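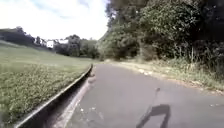 Skiltthorpe path, grass slope to the left and trees to the right

Ticket 1113
Product: Carrilho walking app, phone version
Subject: Recorded walks turn into straight lines
Opened by: Clementina Cordeiro
Handled by: Milan De Bruijn
Status: Solved

Clementina Cordeiro, 09:12
Hello! First of all, I love this app and I have got half my walking group using it, so please don't read this as a moan. My problem is that since I changed phones in November my recorded walks have gone wrong in the middle. The start is lovely, every wiggle of the path is there, and then the line shoots straight across the map to wherever I next took the phone out of my pocket. According to yesterday's walk I crossed a duck pond and somebody's greenhouse.

The distance is short as well, as you'd expect. I'm trying to finish the Udberg winter challenge and every bit counts!

Things I've tried: restarting the phone, signing out and in again, deleting the map for my area and downloading it afresh. No change from any of them.

Milan De Bruijn, 10:05
Hello Clementina, thanks for such a clear report, and well done on the pond. Could you tell me three things, please?

Which version of the app you have (Menu, then About, right at the bottom).
Whether the line goes straight only while the screen is off.
What the phone's own settings say under Apps, Carrilho, Battery.

Clementina Cordeiro, 12:40
Version is the newest, I checked for updates and there weren't any. Battery says "Optimised". I never touched that.

For the screen question I went out and did a proper test, which was great fun. I walked the Skiltthorpe path out with the screen on and back with it off. Out: perfect, it even follows the gentle bends. Back: one ruler-straight line from the far end to my gate! So yes, screen off, every time. 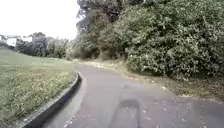 The path again, curving left beside the kerb

Milan De Bruijn, 13:20
Brilliant test, that tells me nearly everything. Your new phone is putting the app to sleep a little while after the screen goes dark. The old one must have been more relaxed about it. Please try this:

1. Stop any recording and save it.
2. In the phone's settings, open Apps, Carrilho, Battery and pick "Unrestricted".
3. Go back one screen to Permissions, then Location, and choose "Allow all the time". It may be sitting on "Only while using the app".
4. Restart the phone.
5. Start a new recording and check that the small green boot stays in the notification bar after you lock the screen.

If the boot vanishes, write back and tell me how long it lasted.

Clementina Cordeiro, 15:48
Did all five. The boot was there for the first bit and then disappeared, roughly 3 minutes in. But – good news – the line is better! Only one straight piece this time, near the end.

Milan De Bruijn, 16:10
Getting there. Have you got a general battery saver that comes on by itself? On some phones it overrules the setting for each app. I've asked Conceição Rebelo on our app team to look at your log too, if you don't mind sending it (Menu, Help, Send log).

Clementina Cordeiro, 16:31
Oh my goodness, yes! It was set to come on at 70 per cent. I must have agreed to that when I set the phone up. It's off now and the log is sent.

Conceição Rebelo, 17:02
Hello both. The log shows battery saver starting just before the recording stalls, so that matches. While I was in there I noticed the "Save every" setting is at 200 metres. The normal value is 10, and putting it back will give a much nicer line round corners. Menu, Recording, Save every.

Clementina Cordeiro, 11:26
Just back from a long one with the phone in my pocket the whole way and the track is gorgeous. Every corner! You can even see where I went back for my glove. Thank you both so much, I'm passing the battery saver tip on to Mariann Bozsik in our group, whose walks have been cutting through the church at Fikville.

One last question: can the old straight-line walks be mended?

Milan De Bruijn, 11:50
So pleased! The missing points were never saved, so the app can't bring them back, but you can redraw the line by hand on the website. Open the walk, choose Edit track, and drag the straight part onto the path. The distance updates when you press Save, and it will count towards your challenge total the next time you sync.

Closing this as solved. If it comes back, reply here and the ticket will reopen.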